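Contents list and labelling notes for the locker bank, Broderport workshop. Last tidied in November, which in locker terms is practically this morning.

# grindano-lockers

A plain-text record of what lives in which locker, which key opens it, and which doors need a shove. It began as a sheet of paper taped up by the kettle. The sheet went missing, and the search for it produced most of the first version.

## What's in the folder

- `contents.csv`: one row per item, 121 rows at present
- `keys.csv`: key tags, spares, and keys that fit nothing we own
- `doors.md`: notes on sticking, squeaking and sulking

## Columns in `contents.csv`

| Column | Meaning |
|---|---|
| `locker` | Painted number, or `none` if the paint has given up |
| `item` | What it is, in words a stranger would understand |
| `shelf` | `top`, `middle`, `floor` |
| `checked` | Month only |
| `claimed` | `yes`, `no`, `disputed` |

"Misc" is not an item. Neither is "bits". There were 14 rows of "bits" before the last tidy and they have been dealt with.

## Known problems

- Locker 3 is listed as empty. It contains a Hudard catalogue and a single wellington boot. Both are `disputed`.
- The box marked "washers, about 4000" has never been counted and won't be.
- Juntunen spares are split between two lockers for reasons lost to history. Please don't reunite them until `contents.csv` has been updated.
- Some keys get left in the doors. Handy, though it does take the edge off having locks.

## Reference photo
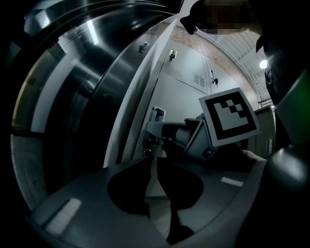 *Locker doors with black handles and a slatted vent, brick wall behind.*

## Making changes

Open the door before editing the row. Put the month in `checked` even if nothing has moved. Return the key to the hook board, on the hook with the matching tag.

## Licence

Copy the layout freely. The boot is not included.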